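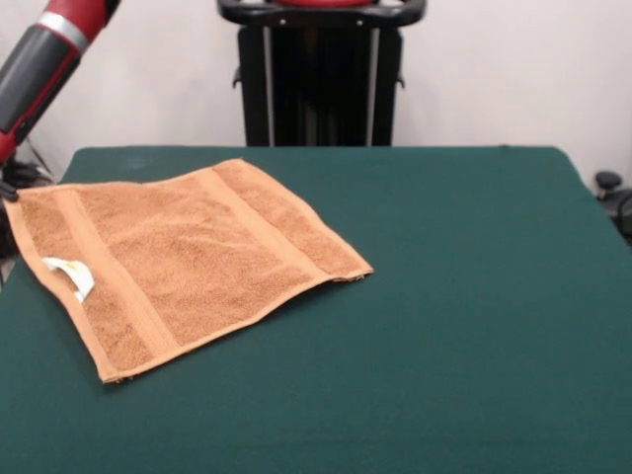
Why Does a Towel Soak Up Water?

Museum Learning Pages: Everyday Materials
For readers in grades 3 to 5

After a bath or a swim, most people reach for a towel. It takes water off your skin in a few seconds. A raincoat would not do this, and neither would a plastic bag. To find out why, we need to look closely at how a towel is made.

Loops, loops and more loops

Many bath towels are made from a fabric called terry. A bedsheet is flat, but terry is covered in tiny loops of thread. The loops stand up from the cloth like grass on a lawn. An orange terry towel and a white one work in the same way, because the color does not change the loops.

The loops give the towel more surface. Surface means the outside part of something, the part that can touch other things. When you press a towel against your arm, the water touches the sides of many loops at once. There are also small spaces between the loops, and water can stay in those spaces.

How the loops are woven

Cloth is woven on a machine called a loom. A simple loom uses two sets of threads. The warp threads run the long way. The weft threads cross over and under them.

A terry loom needs an extra set of warp threads. These threads are kept slack, so they can bend. When the loom pushes the weft threads into place, the slack threads are pushed up into loops. The tight threads underneath hold everything together.

What is cotton?

Most terry is made from cotton. Cotton comes from a plant. When the seed pods of the plant are ripe, they split open and show soft white fibers. A fiber is a very thin hair-like strand. The fibers are cleaned, combed and twisted into thread.

Cotton is made mostly of a material called cellulose. Water sticks to cellulose easily. Many plastics do not hold on to water in this way, so drops tend to roll off them.

Water that climbs

Water can move into narrow spaces by itself, even upward. Scientists call this capillary action (say it: KAP-uh-lair-ee). Water is pulled toward the cotton, and water also holds on to more water. As the first bit moves along a fiber, it brings the next bit with it.

Plants use capillary action too. It helps water travel through the thin tubes in their stems.

Try it yourself

Ask an adult before you begin. You will need:

2 glasses of the same size
Water
A strip of cotton towel that is no longer needed
A tray

Put both glasses on the tray, side by side. Fill one glass nearly to the top and leave the other empty. Place one end of the strip in the water, so that it reaches the bottom. Hang the other end inside the empty glass. Check the glasses after 9 minutes, and again before you go to bed. Draw what you find each time.

When you have finished, try the test again with a strip cut from a plastic bag. Write down what is different.

A question from a reader

Chidubem Eze, age 9, wrote to ask: "Why does our towel get stiff when it dries on the line?"

Our textiles educator, Ngan-ling Fang, replies: "As a towel dries, a very small amount of water stays on the cotton. This water can act like glue between the fibers and hold them in place. Minerals from hard water can make a towel feel rough as well. In a tumble dryer, the towel is moved all the time, so the fibers are less likely to stick together. Try giving your dry towel a good shake."

Words to know

Absorb: to soak up
Cellulose: a material found in plants
Fiber: a very thin strand
Loom: a machine for weaving cloth
Slack: loose, not pulled tight

Visiting with your class

The Rernell Museum of Textiles welcomes school groups from September to May. Students may handle samples of cotton, wool and linen in the Weaving Room. Each group may include up to 16 students. Teachers should contact the Learning Office to reserve a place.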